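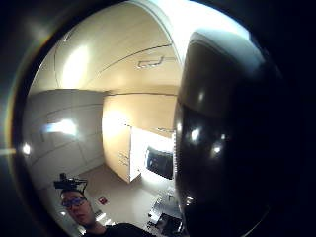

*Tall cabinet and counter in a room.*

Drodden fits out small workrooms: reception rooms, back offices, clinic rooms, records rooms. We build the cabinets and counters in our own shop in Butlow and install them ourselves. Wall panels and lighting are bought in, and we fit those too.

## How we started

Hendrik Engelbrecht and Petronella Magagula set up the business to make storage cabinets for dental offices. The first order was for two tall cabinets and a counter. The customer then asked for the walls to be paneled to match, and most jobs since have included more than the furniture. There are now 19 of us, counting the two apprentices who joined in April.

The shop moved once, from a rented unit behind the Maluleke feed store to the building on Evetti Road. We have 660 square meters there, most of it taken up by the panel saw, the edge bander and the assembly benches. Finished pieces wait by the loading door, so if you visit, please come in by the side entrance.

## What we make

**Tall cabinets.** Flat doors, small metal handles, smooth fronts that wipe down easily. Beige is the color we sell most, followed by light gray. Shelves are adjustable. Locks can go on any door and are priced separately.

**Counters and desks.** White is the standard top. We leave enough depth for a monitor and keyboard and can cut cable openings wherever you want them. Please tell us before the top is made. Cutting on site is possible but dusty, and we charge for the extra visit.

**Wall panels.** Large rectangular panels in light gray or off-white. We plan the joints so they don't land behind a door frame or in the middle of a socket.

**Lighting.** We work with your electrician or ours. A bright counter under a pale ceiling can throw glare onto a screen, so Riaan Sibiya checks the desk position before the fittings are ordered.

## How a job goes

Lieven Koster comes out to measure. A drawing and a price follow within two weeks. Once you sign the drawing, a single room takes about 300 hours of shop time and then several days on site. We take away our own packaging and offcuts.

Small repairs to our furniture are free in the first year. After that a call-out is a flat 345, parts included up to one door or one drawer. Replacement handles and hinges are kept on the shelf for every cabinet we still make.

## Who to talk to

- New rooms and quotes: Lieven Koster
- Lighting and site visits: Riaan Sibiya
- Repairs and spare parts: Palesa Oosthuizen
- Accounts: Petronella Magagula

The shop is open to visitors by appointment. Sample doors and panel offcuts are on the rack inside the side entrance, and you can take a few home to compare with your floor.

Page updated 13 October 2026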